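**Swap table at Sellow hall opens again, with longer hours**

27/05/2020

The household swap table in the old reading room at Sellow will open again this week, after a pause which many residents found too long. The table is run by the Grimwood neighbourhood association. It works in the same simple way as before: a person brings small things from the kitchen or the house that are no longer needed, puts them on the table, and another person can take them home. Nothing is paid.

The association has decided to make the opening hours longer. Until now the room was open only in the mornings, and people who work in the day could not come. From now on it will stay open until the early evening on two days of each week. The days are written on the door of the hall and will be changed from time to time, so it is wise to read the notice before making a long walk.

The idea of the table is older than most people in Sellow remember. It began in a November, in a winter when the heating of the hall was broken and the room could not be used for meetings. Someone left a box of bowls and cloths on the long table with a note saying "please take". The box was empty the same evening. In the next weeks other boxes came, and after some time the association gave the table a proper place and wrote some rules for it.

In the last full year, according to the book in which the things are written down, 1,960 articles changed hands in the reading room. Most of them were small. The association keeps the book by hand and admits that it is not perfect, as some visitors take a spoon or a bowl and forget to write it. The busiest day in the book has 135 entries, and it fell shortly before the start of the school term, when many families were clearing their cupboards.

Bowls are by far the most wanted article. They rarely stay on the table for more than one day, and it does not matter much if they match. Cloths also go fast. Trays stay longer, perhaps because they take more space in the cupboard, and jars come and go in such numbers that the association has asked people to bring them only with their lids.

Since last autumn the table has also accepted fresh food, and this part has grown more than anybody expected. Gardens in and near Sellow give more than one family can eat, and a few carrots or a piece of fruit are often too little to sell but too good to throw away. The food lies together with the household articles on the same table. There was a discussion if it should have its own place, but visitors said they like to see everything at once, and the room is small. 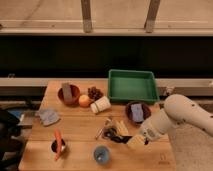 *Bowls, a green tray, a folded cloth, a carrot and some fruit on the wooden table.*

The rules for food are short. Fruit and vegetables must be whole and clean. Cooked dishes, meat, fish and milk products are not accepted, also when they are in closed boxes. Bread may be brought only if it was baked on the same day. What is still on the table at closing time goes to the compost behind the hall, if it is not good for one more day.

For household articles there are a few more points to remember. Things should be washed at home, as there is only a small sink in the reading room and it has cold water only. Sharp knives must be handed over at the door and not put on the table, where children can reach them. Electric articles are not accepted at all. In earlier years they were, but there was no person who could test them, and the association did not want to be responsible for a kettle with a bad cable.

Each household may take up to ten articles in one visit. This rule is new and it has brought some complaints. A reader from the upper part of Sellow wrote to this newsletter that it is hard on young people who are setting up their first kitchen and need many things at the same time. The association answers that such persons can ask at the door, and that an exception is usually possible if they say it one day before. The purpose of the rule, it says, is that visitors who come in the evening should also find something.

To keep distance between visitors, only a small number of people may be in the room together, and the others are asked to wait in the corridor or, if the weather is dry, in the yard. Visitors come in by the front door and go out by the side door to the garden. Hands must be washed before touching the articles. The association asks everyone to look first and pick up only what they wish to take. Those who bring things may leave them on the bench at the entrance, and the helpers will put them on the table.

The hall itself also needs some attention. The floor of the reading room was repaired in spring, but the windows on the garden side do not close well and the shelf under them has suffered from rain. Gimier, the joinery workshop on the road to the station, has offered to repair both for the price of the materials. The association has set aside 60 pounds for the first window and hopes to collect the rest in a tin which stands at the entrance. Giving is free for everybody to decide, and a person who takes things from the table is not expected to put anything in the tin.

There are also plans for the storage. At present, the articles which do not fit on the table are kept in cardboard boxes in the corridor, and it is difficult to know what is inside. The association would like to have a closed cupboard with shelves, not wider than the wall between the two doors. If a reader has such a cupboard and does not need it, they may leave a message in the letter box of the hall. Help with the transport can be arranged inside Sellow, but not further.

In the first weeks the association is looking especially for soup bowls, small pans with lids, tea towels, wooden spoons and clean jars. It does not need more drinking glasses, of which there are four full boxes, and it asks kindly not to bring vases for the moment. Books should go to the shelf at the library, as before. Toys are accepted if they are complete and can be washed.

Persons who cannot come to the hall, for example because of their age or their health, may send a neighbour. The neighbour should write the name of the street in the book, so that the household limit is counted in the correct way. It is also possible to ask for a certain article by putting a card on the board in the corridor. The cards stay for two weeks and are then taken down. At the moment there are wishes for a bread tin, a colander and a large mixing bowl.

The side gate is closed during the works on the path, and bicycles must be left in front of the hall. Cars can stop for unloading but should not stay, as the yard is also used by the people living in the house next door.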